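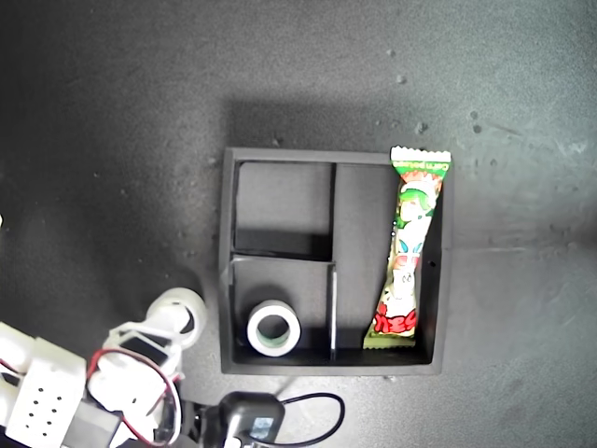 Robotics Club – Minutes of the Meeting, October 23, 2019

Chair: Justinas Mägi
Minutes: Ilaria Donati

1. Minutes of the last meeting
These were accepted with one correction: the arm group is named Prullero, with two L.

2. Sorting task
Justinas explained the task for the competition in March. The arm must take objects from the compartments of a tray and put them back in the compartment which is called by the judge. We practice with the black tray, a roll of white tape and a snack wrapper. Some members asked if the wrapper is too difficult, because it is long and thin. It was agreed to keep it and to make the first tests with the tape only.

3. Program
The team Monti wants to write the movements by hand. The team Akero prefers to record them and train a model. Both ways are allowed until the next meeting – after that we must choose one. Each team will save 300 recordings or test runs in the shared folder, with the name of the person who made them.

4. Cables
Ilaria asked that all members check the cables before they turn on the power. A short list of checks will be put on the wall.

5. Budget
We need 2 spare servo motors. Justinas will ask the school for the money.

6. Other
The room must be free at 7. Please return the screwdrivers to the cabinet.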